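Startseite Beiträge Archiv Über diesen Blog Kontakt Impressum

Zur Ordnung kleiner Privatbibliotheken

Die Frage, nach welchen Grundsätzen eine private Büchersammlung aufzustellen sei, wird in der Fachliteratur des Bibliothekswesens nur am Rande behandelt. Die einschlägigen Regelwerke gehen von Beständen aus, die von mehreren Personen gepflegt und von vielen benutzt werden. Der Verfasser dieses Blogs verfügt über eine Sammlung von 600 Bänden, verteilt auf zwei Zimmer und einen Flur, und hat im März den Entschluss gefasst, sie nach einem einheitlichen Schema neu zu ordnen. Über den Stand der Arbeiten wird im Folgenden berichtet.

Die bisherige Aufstellung folgte keinem festen System. Romane standen nach dem Zeitpunkt ihres Erwerbs, Reiseberichte nach Format, Wörterbücher dort, wo sie zuletzt gebraucht worden waren. Eine Ausnahme bildeten die 39 Bände portugiesischer Geschichte, die aus dem Nachlass von Adelino Barreto stammen und bereits von ihm mit Signaturen versehen wurden. Diese Signaturen, mit Bleistift auf der Innenseite des hinteren Deckels eingetragen, bestehen aus einem Buchstaben und einer laufenden Nummer. Ein Schlüssel zu den Buchstaben ist nicht überliefert. T bezeichnet vermutlich Tomar und Umgebung, V ist bis heute ungeklärt.

Es wurde zunächst erwogen, das Barretosche Verfahren auf den Gesamtbestand auszudehnen. Paula Husar, die selbst über längere Zeit eine Pfarrbücherei betreut hat, riet davon ab. Eine Ordnung nach Orten sei für eine landeskundliche Sammlung angemessen, führe aber bei Belletristik zu willkürlichen Zuweisungen. Ihrem Rat wurde gefolgt. Der Nachlass bleibt als geschlossene Gruppe bestehen und wird im Flur aufgestellt, in der von Barreto vorgesehenen Reihenfolge. 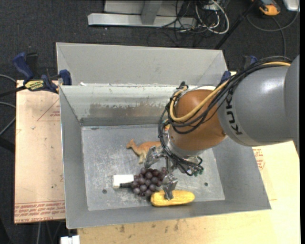
Für die übrigen Bestände gilt nunmehr eine Grobgliederung nach Sachgebieten, innerhalb derer alphabetisch nach Verfassern geordnet wird. Sammelbände ohne Herausgeberangabe stehen unter dem Titel, wobei bestimmte und unbestimmte Artikel übergangen werden. Spanische Doppelnamen werden unter dem ersten Nachnamen eingereiht. Übersetzungen stehen beim Original, auch wenn dieses nicht vorhanden ist.

Schwierigkeiten bereiten weiterhin die Überformate. Das mittlere Regal lässt Bände bis zu einer Höhe von 32 Zentimetern zu, was für Atlanten und die meisten Kunstbücher nicht ausreicht. Eine liegende Aufbewahrung im untersten Fach wurde erprobt und wieder aufgegeben. Derzeit stehen die betreffenden Bände gesondert, am eigentlichen Standort verweist ein Kartonstreifen auf sie.

Ein Katalog wird auf Karteikarten geführt. Aníbal Quintero hat hierfür einen Kasten mit 2 Schubladen überlassen, dessen Führungen nachgeschliffen werden mussten. Bisher sind 100 Karten geschrieben. Jede enthält Verfasser, Titel, Ort und Jahr sowie, soweit bekannt, die Herkunft des Exemplars. Auf die Angabe des Kaufpreises wurde verzichtet. Besitzvermerke früherer Eigentümer werden wörtlich übertragen, Widmungen nur dann, wenn sie datiert sind.

Im Zuge der Durchsicht haben sich mehrere Dubletten gefunden, darunter eine portugiesische Grammatik in zwei nahezu gleichen Auflagen. Das besser erhaltene Exemplar verbleibt im Bestand, das andere geht an Anselmo Benavides. Weitere Dubletten können auf Anfrage über das Kontaktformular abgegeben werden. Die Abholung ist sonntags am Nachmittag möglich.

Offen ist noch die Behandlung der Zeitschriften. Sie lagern ungebunden in Mappen und sind von der Neuordnung vorerst ausgenommen.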